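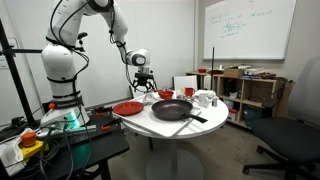
Drastard – new album, anyone heard it yet?

Forum: Electronic, folk and everything in between
Thread started by pipes_and_patches

So the new Drastard record landed in April and I've had it on pretty much constantly. If you don't know them, they started as a two-piece in Rerstead, hurdy-gurdy and drum machine, and Lorena Benítez joined on vocals for the second one. This is number four and it's called Pleltance. Ten tracks, no intro piece for once (hooray!), and the bagpipes are properly back in the mix after being buried last time. I think it's the best thing they've done. Track six, "1531", is the one I keep going back to – the beat drops out and it's only her and the drone for nearly a minute, and then everything comes in at once. Gorgeous stuff.

What does everyone else reckon?

Reply from gurdyboy

Bought it the morning it came out. I like it but best thing they've done is a stretch. Daza is still miles ahead for me. That one sounded like it was recorded in a barn and I mean that kindly. The new one is so clean, and the kick drum is the same on every single track.

Reply from kenza_o

It isn't the same kick on every track, gurdyboy, listen to three and four back to back on headphones. Four is much softer, and there's some sort of frame drum under it.

I do agree about Daza though. I've got the first pressing of that, only 2000 made, and I'm never selling it.

Reply from gurdyboy

Fine, I'll give you track four. The other nine then.

Reply from Fothergill_D

Am I the only one who can't stand the vocals? Lorena's got a lovely voice, I saw them with her in a tiny room with maybe a couple of rows of people and she was superb. But on the record they've put so much echo on her I can't make out a word. I had to look up the lyrics to "1531" and they're really good, so why hide them?

Declan

Reply from pipes_and_patches

Declan, the echo is half the point for me! It's meant to sound like she's at the other end of a church. I'd be sad if they took it off. Which room was it you saw them in?

Reply from Fothergill_D

Upstairs at a pub in Rerstead, before the second album. Can't remember the name and I think it's flats now. They sold tapes off the top of a speaker.

Reply from nahuel_m

Does anybody know who's playing the shawm on the last track? The sleeve only says "Nahuel" and I'm getting messages from friends asking if it's me. It is not me, I play bass, badly.

Reply from kenza_o

Ha! No idea, sorry. My sleeve lists Kamonchanok Chantharasri for strings and that's the only full name in the guest bit.

Reply from gurdyboy

Played it again last night, louder. Track six is great, I'll admit that. Still skipping two and seven. More than 30 quid for the vinyl is daft as well, I got the download.

Reply from pipes_and_patches

Skipping seven?? That's the one with the jig in the middle! We can't be friends.

Anyone going to see them when they tour it? I'm after a lift from up north if there's a space in a car.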